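How to build your first two-arm kitchen task in the simulator

Written by Hamdia Beyene for the new members of the Brustevbridge robotics club

November 4, 2025

This page is for students who already installed the simulator and can open the Plovance starter project. If the window opens but stays grey, please do the installation page first, then come back. You will need one afternoon for the steps below, maybe two if you have never worked with joint angles.

The task is simple to say. One arm must take the fruit from the cutting board and put it in the basket. The other arm stays out of the way and goes back to its rest pose. In our club we call this task Ryu, and every team has to pass it before February.

Step 1. Copy the starter folder

Make a copy of the folder "ryu_start" and give it the name of your team. Do not work in the original. Last year two teams saved over the same file and Yeshi Wako had to repair it from an old backup - it took her the whole weekend.

Step 2. Put the objects on the counter

Open the object list and load the shelf, the basket, the cutting board, the lemon and the tomato. The tomato is there only as a distractor, so your program should never touch it. Put each object a little above the counter and let it fall when the simulation starts. If you put it exactly at the height of the counter, it can sink into the surface and then jump away.

Keep the basket at the back, on the same side as the arm that will carry the lemon. Bethel Zeleke tried to put it on the other side, and her arm had to cross over the other one at every attempt. 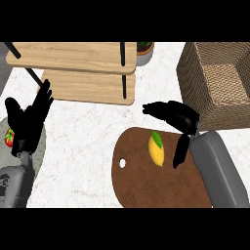
Step 3. Choose the start pose

Move the joints with the sliders until the open gripper is near the lemon, but with free space between the fingers and the board. Write down the joint values and save them as "pose_start". Then run the simulation for 2000 steps without any command. Nothing should move after the objects have settled. If an arm drops slowly, your motor gain is too low. Raise it a little and run again.

Step 4. Write the approach

Go down in a straight line and stop before you close the fingers. Many beginners close the gripper while the arm is still moving, and the lemon rolls off the board. Check the contact report after closing: both fingers must be listed. If you see only one, open again and correct the position sideways.

Lift straight up first. Only when the lemon is higher than the wall of the basket may you move across.

Step 5. Test with small changes

Change the position of the lemon by hand and repeat the test nine times. Write every result in the team table, also the bad ones. Yabsira Wako will look at the table before she looks at your code.

Common problems

The lemon shakes between the fingers: the friction value is missing in the object file. Copy it from the tomato.

The arm goes through the shelf: collision is switched off in the starter settings. Switch it on after step 3.

The program is very slow: close the second camera window. The computers in room 28 are from 2019 and cannot draw both well.

When your table is full, send the folder to Selamawit Beyene and she will give you the Flaritz task, where both arms have to work together.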